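Descaling the kettle and what the water report says

2023-01-06

The kettle in our kitchen is a Skusano, the basic model with the exposed steel floor and no window. It had built up enough scale over December that flakes were coming out of the spout and settling in the tea. I had been meaning to work out a schedule for it since we moved to Stambridge, and the holiday week gave me the time.

The first thing I did was look up the hardness figure. The water company publishes one for each supply zone, and ours comes out at 165 milligrams per liter as calcium carbonate. The common tables put the line between hard and very hard water at 180, so we are hard with some room to spare. At the old apartment in Pornden the supply was soft and I descaled once a year, mostly out of habit.

What matters for a kettle is temporary hardness, meaning the part due to calcium and magnesium bicarbonates. Heating drives carbon dioxide out of solution and the calcium drops out as carbonate. Permanent hardness, mostly sulfates and chlorides, stays dissolved at boiling and does little unless you boil the water down. The published figure lumps the two together. I asked for the alkalinity separately and got a polite email from Eleni Halilović at the customer desk, with a spreadsheet attached. Most of our hardness is temporary. That fits with how fast the stuff builds up.

Vinegar is what my parents used. It works, but household vinegar is a weak solution of a weak acid, and the smell stays in the kitchen for the rest of the day. Citric acid is cheaper per descale if you buy the powder, it stores dry, and it has no smell to speak of. The one thing to watch is calcium citrate, which is poorly soluble and gets less soluble as the temperature goes up. If you use a strong solution and boil it hard on heavy scale you can end up with a white deposit that is more trouble than what you started with. Warm is enough.

My procedure, for the record:

Fill with 500 ml of water. Heat until it is hot to the touch but well short of boiling, then switch off at the wall. Add 20 g of citric acid powder slowly. It will fizz. Leave it, lid open, until the fizzing stops. Pour away, rinse, inspect, and repeat with a fresh batch if there is still scale around the edge of the floor where it meets the wall. Then boil a full kettle of plain water and throw that out too.

I weighed the kettle dry before and after. I won't give the result to the gram, as my kitchen scale isn't good enough to support it, but the difference was plain on the display and larger than I expected. The change in boil time was smaller than the usual claims. I timed the same fill from the same starting temperature and got a 6 second improvement, and I would put a fair share of that down to error in the starting temperature. Scale is a poor conductor, but the element has nowhere else to send its heat. It runs hotter underneath and the heat still goes into the water. The argument for descaling is element life and not having grit in your cup. I would not expect to see it on the electric bill.

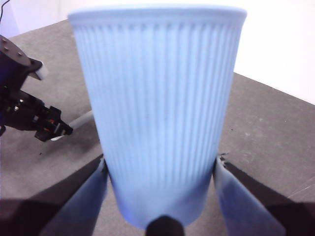

Ingvar Hjaltested, who used to maintain boilers at the Zavala plant, wrote to me after the last post to say I should be looking at a softener for the whole house. I have priced one. It is hard to justify for one kettle and a shower head, and an ion exchange unit adds sodium to the supply, so you would want a separate unsoftened tap for drinking. The kettle would be filled from that tap. So the kettle would be in the same position as now.

A jug filter is the other option. The cartridges use a weak acid resin that goes after temporary hardness specifically, and the tea does taste different. Capacity falls off well before the indicator changes, at least on the one I tried. I ran a strip test on the output each week and it was drifting upward by the third.

For now I have put a reminder in the calendar for every second month and moved the acid to a labeled jar on the high shelf. The shower head is next. It has rubber nozzles, so most of the scale should come off with a thumb, and I want to try that before soaking it in anything.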